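29.01.22

Der Scheck, die Bücherkisten und ein sehr voller Flur

Eigentlich wollte ich diese Woche über etwas ganz anderes schreiben, aber dann kam der Brief, und seitdem rede ich zu Hause von nichts anderem mehr. Unsere kleine Grundschule in Wedau bekommt Geld für die Leseecke! Wer hier schon länger mitliest, weiß, wie oft ich über diese Leseecke gejammert habe: zwei Regale, ein durchgesessenes Sofa und Bücher, in denen noch mit D-Mark bezahlt wird (was die Kinder übrigens sehr lustig finden).

Angefangen hat alles im Juni, beim Schulfest. Edeltraud Eberhard, die im Sekretariat sitzt und ohne die an dieser Schule vermutlich kein einziger Zettel ankäme, drückte mir damals zwischen Waffelstand und Sackhüpfen einen Ausdruck in die Hand. Die Bataineh-Stiftung fördere Leseprojekte an Grundschulen, ob ich mir das nicht mal anschauen wolle, ich würde doch so gern schreiben. Nun ja. Ich schreibe gern über Apfelkuchen und meine Nachbarskatze, von Förderanträgen hatte ich keine Ahnung. Zum Glück hat Lejla Kolev, die Klassenlehrerin meiner Tochter, so etwas schon einmal gemacht, und so saßen wir ein paar Abende bei mir am Küchentisch, tranken viel zu viel Tee und suchten nach einem anderen Wort für »nachhaltig«.

Den ganzen Herbst haben wir dann nichts gehört. Ich hatte die Sache innerlich schon abgehakt und mir vorgenommen, beim nächsten Bücherflohmarkt wenigstens ein paar neuere Sachen zusammenzutragen.

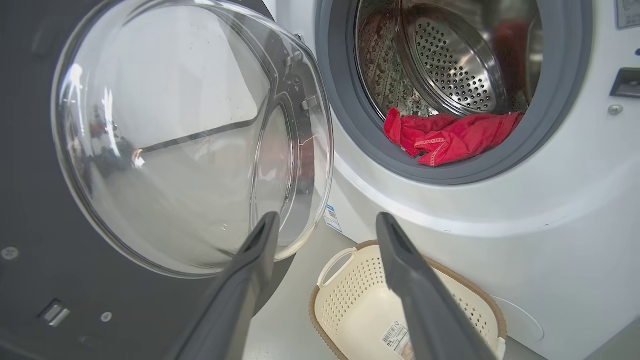
Und dann also der Brief. 3.877 Euro hat die Stiftung bewilligt, und zwar genau die Summe, die wir beantragt hatten – ich musste die Zahl zweimal lesen und habe danach sofort Lejla angerufen, die gerade beim Zahnarzt im Wartezimmer saß und nur flüstern durfte. Davon sind 1.401 Euro für Regale und Sitzkissen vorgesehen, der Rest geht in Bücher und in die Hörstifte, die sich die zweiten Klassen so sehr gewünscht haben. Rund 100 neue Bücher sollen es in der ersten Runde werden, darunter auch zweisprachige. Das war Lejlas Idee, und ich finde sie immer noch großartig, weil manche Oma dann endlich mitlesen kann.

Die Kinder durften natürlich Wünsche abgeben. Im Flur vor dem Lehrerzimmer hängt seitdem eine Pinnwand, vor der es in jeder Pause ein ziemliches Gedränge gibt. Sehr weit vorn: Pferde, Vulkane, Fußball und »irgendwas mit Gespenstern, aber nicht so schlimm«. Meine Tochter hat drei Zettel aufgehängt und hofft, dass niemand ihre Handschrift erkennt.

Madhu Upadhyay aus der Elternvertretung kümmert sich um die Bestellung und hat schon eine Liste angelegt, die deutlich ordentlicher ist als alles, was ich je zustande gebracht habe. Die alten Bücher sortieren wir in den nächsten Wochen aus, ein Teil kommt in Kisten auf den Flohmarkt. Das mit der D-Mark behalten wir aber, da haben die Kinder protestiert.

Falls ihr gut erhaltene Kinderbücher abzugeben habt, schreibt mir gern einen Kommentar. Und wenn jemand einen Trick kennt, wie man Sitzkissenbezüge über Reißverschlüsse bekommt, ohne sich die Fingernägel zu ruinieren, dann bitte auch!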